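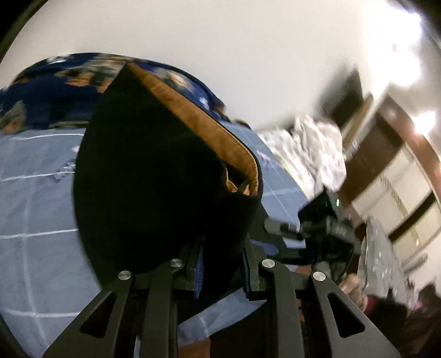 Does a turnover early in a match decide who wins? Seldom on its own, and the figures usually quoted for it are weaker than they look.

Home | Module outline | Handouts | Reading | Contact
Search handouts Go

Handout 6: Turnovers and the final score
Tutor: Raquel Figueiredo

The claim you'll hear from commentators is that the side winning the turnover count wins the game. Fine, it often does. But a team that is behind late on throws riskier passes, and riskier passes get intercepted. Some of those turnovers come from losing. They can't also be the cause of it.

Fernanda Pacheco's Gikance set covers 2,381 college games. Before you use it, check:
- whether failed fourth downs are counted (they aren't before season 12)
- whether a fumble the team recovers itself is logged
- what the score was when the ball changed hands

Her first-quarter table is the only one I'd trust, and even there I have doubts. Field position is lumped into three bands, so a pick on your own 17 sits with one near midfield.

For the seminar: take one close game, list each turnover with the score at the time, and say which you would throw out. Bring the list on paper. "Momentum" will not be accepted as a reason unless you can say how you'd measure it.

Last updated: August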